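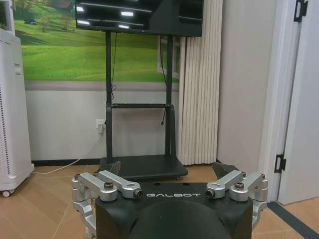
Reading Scheme Working Group: minutes, January 9, 2018

Chair: Digby Sutcliffe. Apologies from the Year 1 lead, who had the good sense to be on playground duty.

1. Minutes of the last meeting
Agreed, once "silent e" had been put back where it had gone missing. The irony was noted.

2. Spelling books
The Konura workbooks have arrived. We ordered 500 and have been sent 700, all of them Book 2. Digby to ring the supplier and ask after Book 1.

3. Rhyming games
Dastero was tried with both Reception classes. The children liked it. The staff liked it less by the fourth verse of the song, which can't be skipped. To continue until June, with the volume down.

4. Home reading records
Parents' comments were read out. "Read well" appears 8 times in one record, in the same pen and apparently on the same evening. No action.

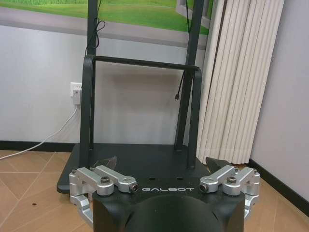 GALBOT lettering, with silver linkages on both sides.

5. Library stock
The McPhee catalogue lists 3454 titles, including several we no longer own and one we never did. Stocktake to go ahead over half-term — names to Digby, please. There was a long silence.

6. Any other business
Whether "orange" should stay on the rhyming wall. Held over. The Zerico trial log-ins expire at the end of term.

Meeting closed when the hall was needed for recorders.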